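Kitchen Basics, week 2 handout - setting up a cutting station
Notes by Colton Perron, for the Thursday group. Bring these with you, I am not printing more.

Before any knife comes out:
- table cleared, wiped, dried
- board down flat, handle slot to one side where you can grab it
- check for wobble. Press each corner. If it rocks, damp cloth underneath
- trash bowl on your weaker side, clean bowl on the other

We skip the last two for the first ten minutes or so, just table and board, so you can get a feel for how much room you really have.
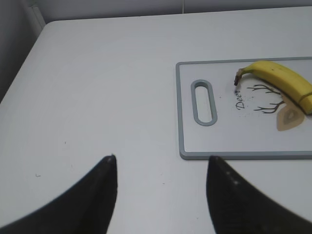
Harnel, January

Board choice. Plastic for this course, the white one with the gray rim and the deer on it is fine. Wood is nice but takes more care and we don't have time for that in week 2. Rim: good for holding juice, bad for scraping food off with a knife (blade catches). Lift the board by the slot and tip it over the bowl instead.

Printed boards - the print wears if you chop on it every day. Not a saftey problem by itself but look at it now and then. If it flakes, stop using that side. Same goes for deep cuts, food sits in them. Flip or replace.

Specks on a board: wipe first, then look again. If they stay put it's a stain or a nick. Stain = baking soda paste, leave it on while you do the dishes, rinse.

One board for raw meat, another for everything else. Do not mix them up. Ginette Sawatzky will cover meat in her own session, so fruit only with me.

Where to put the food. Middle of the board if you can, never hanging over the rim. Curved fruit rolls, so lay it down and let it settle before you let go. Rinse the outside even if you are going to peel it, your hands go from skin to fruit and back.

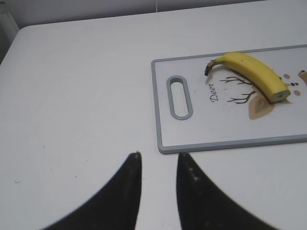 Order of work for fruit:
1. rinse and dry
2. trim the stem end, then the other end
3. peel, peel straight into the trash bowl
4. slice - fingertips tucked, knuckles toward the blade
5. wipe the board before the next thing

Slightly green ones slice cleaner, hold their shape in a salad. Very ripe ones go to mush, keep for baking. Browning: a little lemon juice, toss gently, and cut as late as you can.

Amounts for the salad next time: about 100 grams of sliced fruit per person, 11 people signed up. Work out the total yourselves, we'll compare at the start.

Cleanup. Hot water and soap, both sides, and run the brush along the inside of the rim and around the slot - that is where the gunk stays. Stand it on edge to dry. Dont stack wet boards.

To read: Wong handout, the part on knife grip. Skip the rest for now.

Drosinstead Evening Classes - questions to the front desk - Back to top
We use cookies to keep this site working. Accept / Settings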